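Setting Intonation on a Bolt-On Bass with Individual Saddles

The procedure covers four- and five-string basses with a conventional bridge, including the Drurell and Niltow units. Three-point bridges such as the Prindix use a different locking arrangement and need the lock screws backed off first.

Fit new strings and let them settle overnight. Old strings have uneven mass along their length and will not give a repeatable reading. Set neck relief and string height before going any further, as both alter the fretted pitch.

Plug into a tuner that reads in cents. Roll the tone control back to 20 per cent and select the neck pickup. Tune the open string to pitch, always coming up to the note from below.

Play the harmonic at the 12th fret and note the reading. Fret the same string at the 12th with normal playing pressure and compare the two.
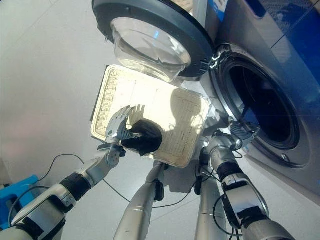

If the fretted note is sharp, move the saddle away from the neck. If it is flat, move the saddle toward the neck. Slacken the string before turning the screw, particularly on the low B, where the load on the saddle can strip a soft thread. Half a turn is a sensible first adjustment. Retune to pitch and test again.

Repeat for each string. Once all are within two cents, check the 7th and 19th frets. A small disagreement there is normal and should be averaged out.

If the B saddle runs out of travel while the note is still sharp, remove the saddle and shorten its spring with side cutters. Lefèvre taper-wound strings sit lower over the saddle, so recheck the height after any change to that gauge.

Wipe metal filings off the bridge plate and retune.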